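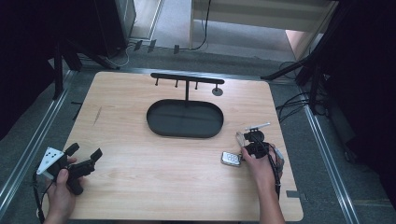 Hand Gripper Station: Questions I Get Asked a Lot

Last updated: 2018-05-23

Where do I start in the morning?
With the cables! Each gripper has its own, and I follow each one from the wrist back to the rails with my fingers before I power anything up. Then I open and close both grippers all the way, 30 times each. It's dull, but a sticky finger usually shows up before the end of that.

Why the jewelry stand?
Hanging things on little pegs is a mean test (I say that fondly). If the fingertips are even slightly out of line you'll miss the peg and blame yourself. We tried mugs for a while at Purkuvport and they hid every problem we had.

One gripper closes crooked. Is it broken?
Probably not. Wipe the fingertips, then check the screws on the white plate. If the plate has shifted, the position reading drifts and everything after that looks wrong. Snug is fine, please don't lean on the driver. I stripped 2 of them last November and I'm still embarrassed.

Can I swap left and right?
Nope. They're calibrated separately and the software at Wisilmont won't warn you, it just records garbage.

How often do the fingertips get changed?
I go by wear. The longest a pair has lasted me is 312 sessions, the shortest was 138, and that pair had met the table edge pretty hard. If the tip feels shiny and slick under your thumb, change it.

My wrist gets tired. Am I holding it wrong?
Maybe! Keep your thumb resting over the top of the body and let the handle sit in your palm. Most new folks squeeze like they're hanging off a cliff. Also give the cable some slack at the wrist, a tight one pulls at you all day long.

The table got bumped, now what?
Line it back up with the rails and rerun the table check (the short one, not the full Lodholm routine). Leave the floor tape alone, even if it looks crooked to you.

Do I unplug the grippers when I'm done?
Power down first, wait for the light to go out, then unplug. Hold the connector, not the cable.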